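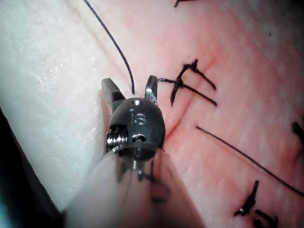
Jaws open, black thread, stitch tied.

Welcome to the February gallery! I've been wanting to put up a page on plain old stitching for ages, because the knots are what people stop me in the hallway to talk about (that and the parking). It's a short one this time, two pictures and me rambling next to them.

Everything here is practice work on a soft pad. I love these pads. They're pale, they mark up a little as you go, and black thread shows up on them beautifully, so you can see every sloppy thing you did. I started out on the Kindent pads and moved over to Motano when our order ran out, and I still go back and forth on which I like better. The Motano ones feel softer to me, but Dae-han Han swears I'm imagining it.

Back to that first picture for a second. The tied stitch sits right up near the tip of the narrower jaw, and I like how much room there is between the two jaws, enough to see pale pad and a bit of thread through the gap. The creases over on the left side are so faint I missed them the first time I looked. Click it up to full size if you can, the shine on the surface is really pretty!

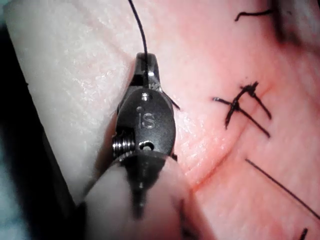

Gallery Pages, No. 17, p. 8

Jaws closed on the thread in this one, with the line going up almost straight and bending just a hair to the left. And look at the little tail poking out on the right! Tail length is my favorite thing to argue about. I leave mine longer than I was taught to, and I'm not sorry. A short tail looks neat right up until you need to grab it again, and then you're picking at the pad and muttering.

If you're new to this, my only real advice is to slow down on the second throw. I rushed mine for most of a year. Pull it down flat, look at it, then go on.

I'd love to add some of yours to the next page. Leave them in the shared folder under Pangaribuan (same one as last time, the name never got changed) and tell me what thread you used. Needle questions go to Dae-han, please, he has opinions.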